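Emaver two-arm bench cell: what to put on your order

I've been pricing bench cells for small shops for a while now, and the question I get most is "what do I really need to buy?" So this page is me thinking out loud about the Emaver, which we sell as a kit or fully built.

The base kit comes with 2 arms, 2 wrist cameras and the aluminum rail frame. Add 12 percent for spares, please! Grippers wear, cables get tugged, and waiting on one little part while the whole cell sits there is no fun at all. Rillness make the planks we like for the walls, but any boards will do (I've seen people use old shelving).

Then there's the stuff people forget to budget for. Parts bins, hand tools, something to hang on the rails. Most of it is cheap, and you probably have half of it in a drawer already. 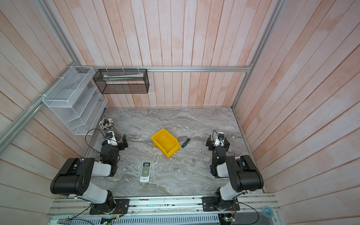
Storage hung from the rails, so the middle stays open for work.

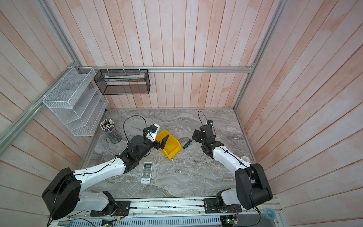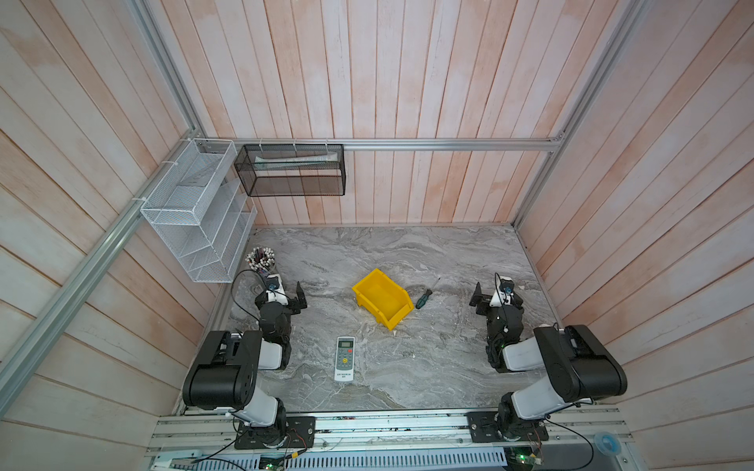
Lead time is 20 working days for the built version, a bit less for the kit. If you're near our Sepúlveda workshop you can pick it up and skip the freight, which on a crate this size is worth the drive.

One more thing on planning: measure your doorway. The built cell ships in one piece and it won't tip sideways. The Flastus stand is sold separately and fits under either version, and orders placed in February get it at last year's price.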